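The slow colleague of Stirska

In the plate hall of Trastura, in Stirska, the late shift starts at two in the afternoon, and the first thing that happens is that people ask how Sowa has behaved in the morning. Sowa is the name on the door of the new handling room and by now also the name of the robot inside. When I visited in June, the answer was "so-so", and everyone seemed to find this normal.

Trastura makes pressed metal plates for the heating and cooling trade. The press itself was automated long ago and is not interesting for anybody who works there. What remained by hand was everything between the machines: take the plate, turn it, look at it in the light, put it on the next table. This work was done by 6 people on each shift, mostly women over fifty, and it is this work that the company now tries to give away.

The numbers are not yet in favour of the robot. A good handler passes 118 plates in a shift. On the best day of the trial, which is also the day the management likes to mention, the robot managed 103. Heike Weidemann, who leads the late shift and has handled plates herself for a long part of her life, knows both figures by heart and does not make a drama of them.

"It will be faster than me, I have no doubt," she told me in the canteen. "I only want to know what I do on that day."

For the moment there is an answer. Two of her colleagues have moved to the handling room and spend half of their shift there. They were not taught programming. They show the robot where a plate may be touched and where not, they stop it when it goes wrong, and they write down why. The writing is what surprised them most. A woman who had never needed a pen at work must now explain in a full sentence why a plate is not lying well. The sentences go into a system called Gasora, and in the evening an engineer reads them. Sometimes he comes back the next day and says he did not understand, and then they go together to the table and she shows it to him with her hands.

The pay for this is one grade higher, and this has brought some bad feeling. Those who remained in the hall do the same number of plates as before, with two fewer people for half of the time. The works council asked for a replacement and got one, but only until the end of the trial. I heard several times that the "room people" sit down too much. The room people, from their side, say that eight hours of watching makes them more tired than eight hours of lifting, and that they go home with a headache in place of a sore back.

The sore back should not be forgotten in this story. Nearly all handlers I spoke with have had some trouble with the shoulder or the spine, and the company doctor was one of the first who supported the trial. Weidemann had an operation on her right shoulder. She still turns a plate with the left hand first, and the younger ones have copied this from her without knowing the reason.
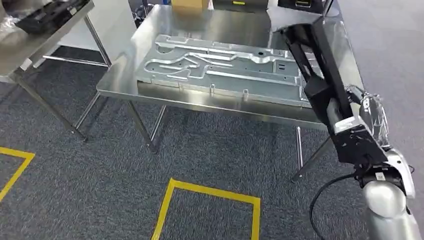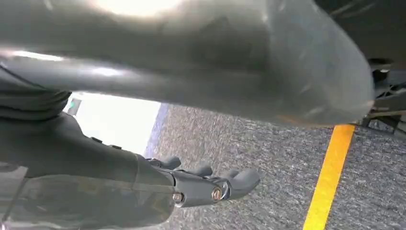
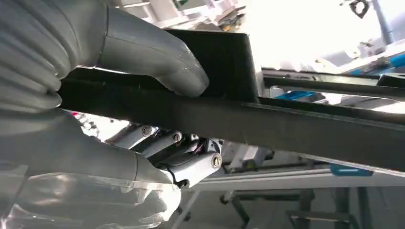
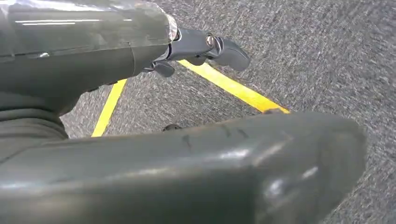

The handling room is quieter than the hall, and this also changes how people speak with each other. In the hall you shout or you make a sign. In the room you can talk in a normal voice, and the engineers, who come from another building and mostly another generation, had to get used to being asked questions all the time. There is carpet on the floor, which the handlers found very funny in the first week, and the yellow tape on it became a subject of its own. The engineers laid it out without asking. The handlers wanted it moved, as they prefer to stand nearer to the plate and see the raised channels from the side, where the light shows a fault better. After some discussion it was moved by the width of one shoe.

Such small things were mentioned to me more often than the question of jobs. It may be that people do not like to speak about jobs with a visitor. The management promises that no handler will be dismissed while the trial is running, and it does not say how long the trial will run. Weidemann has asked for the promise in writing. When I left she was still waiting for it, and she had already put her name on the list for the Sunday shift, where she will work in the handling room for the first time.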